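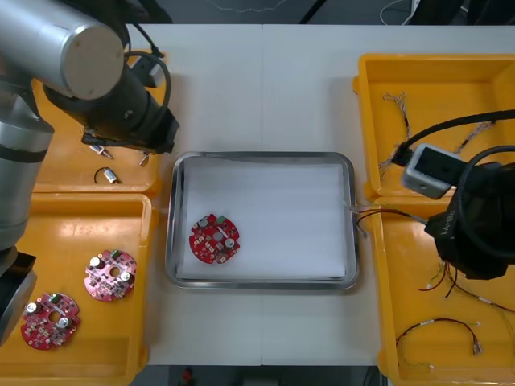
Round boards go in the lower left-hand bin, wire on the right, and one board at a time on the lined tray.

Bench tips for people who share a table with two arms

Last updated: November 26, 2025

Most of what follows started as notes taped to the wall of the Brokham workshop, where they were ignored in large type. Masaru Kamata typed them up, Riku Onishi took out the swearing, and I have put some of it back in spirit. They apply to small assembly benches: a table, a tray, a few bins, an arm on either side. If your robot is the size of a car, please consult somebody with a fence.

Before you power up

Read the risk assessment. If you can't find it, you don't have one, and the day's first job has been chosen for you. Ours runs to two pages. The one we inherited from Valtine ran to 33 and included a section on forklifts, of which we own none.

Know where the stop button is without looking. Stand where you normally stand, close your eyes and put your hand on it. People laugh at this and then pat the wall for a while. If you have two arms, find out whether one button stops both. On the Ueda bench it didn't, for most of a summer.

Press it once at the start of each shift, with the arms moving slowly. A stop button that gets tested only in emergencies is a decoration.

"Collaborative" is a word about the whole job, including whatever the arm is holding. A gentle arm carrying a scalpel is still carrying a scalpel. Assess the tool and the part along with the machine, and do it again when either one changes.

The tray

Line it. Bare steel is slippery and shiny, and small boards skate on it. White paper works, and so does thin foam. Cut it to the flat part of the bottom, so it doesn't ride up the corners and lift the edge of whatever you've put down. Replace the lining when it gets grubby. Riku's rule is that if you can read last week's work in the stains, it's time.

If you handle bare boards, ordinary paper and ordinary foam do nothing for static, and some foam makes matters worse. Use a lining sold as static-dissipative, ground the bench properly, and wear the strap. Clip the strap to something, too. You would think this went without saying.

Leave the tray in one place and mark its corners on the table with tape. An arm that has been taught a position believes in it completely. Nudge the tray by the width of a pencil and you'll get to watch a very confident machine pick up nothing, carry it across the table and set it down with great care.

The bins

Pick one color and stick with it. Ours are yellow, which shows up nicely against a white table and makes small silver parts easy to find. Clultetus sold us a clear set once. They were lovely, and everyone knocked them over.

Sort by shape before you sort by job. Flat things with flat things, stringy things with stringy things. A harness dropped in among boards will hook the first capacitor it meets and bring the whole board along for the ride.

Don't fill bins to the rim. One loose layer is plenty for anything a gripper has to pick. Deep piles are for the storeroom.

Tiny parts (pins, little motors, connectors with a stub on them) get a bin of their own, with space between them. If two are touching, separate them yourself. It takes a second, and the arm may take until lunch.

Don't reach into a bin while an arm is over it. Pause the arm, wait until it has stopped, then reach. "It was moving away" has appeared in our incident book more than once, in different handwriting.

Wires, the eternal enemy

Keep harness leads inside their bin unless you're working on them. A lead draped over the tray rim is fine when it's the part in hand and a nuisance at all other times.

Untwist before you load. Twisted bundles look tidy to a person and like one solid object to a gripper.

The arms' own cables deserve more attention than they get. Run each arm through its full reach at low speed and watch the loops. They should neither pull tight nor sag far enough to snag a bin. Fasten them with hook-and-loop straps; zip ties bite, and then someone goes after the zip tie with side cutters and gets the cable too.

Floor cables belong behind the bench or under a cover. Nobody has ever tripped gracefully in front of a customer.

Two arms, one table

Give each arm its own side and agree on a shared zone in the middle. Only one arm gets the shared zone at a time, and the program should enforce that. Crossed fingers are not an interlock.

Draw the zones on paper first. Masaru keeps his drawing in the drawer under the Brokham bench, along with the tape and a quantity of old biscuits.

When you change the speed, write it down with your initials. In August we found an arm running at 900 on a setting everyone swore was lower, and three people remembered not touching it.

Keep a log. One line per stoppage: what stopped, what you moved, who cleared it. Ours is up to 1,061 lines and makes dull reading until the same bin turns up four times on a page, at which point you move the bin.

End of the day

Park both arms low and clear of the bins. Switch off in the order on the card.

Put the boards back in their bin, flat, components up. Shake the lining over a spare bin before you throw it out. We recover roughly 2 screws a week that way, neither of them ever the one we're missing.

If you've moved something and haven't re-taught the position, leave a note on the controller itself. A note on the table will have a tray put on it by morning.

Corrections go to Riku. Complaints about the biscuits go to Masaru.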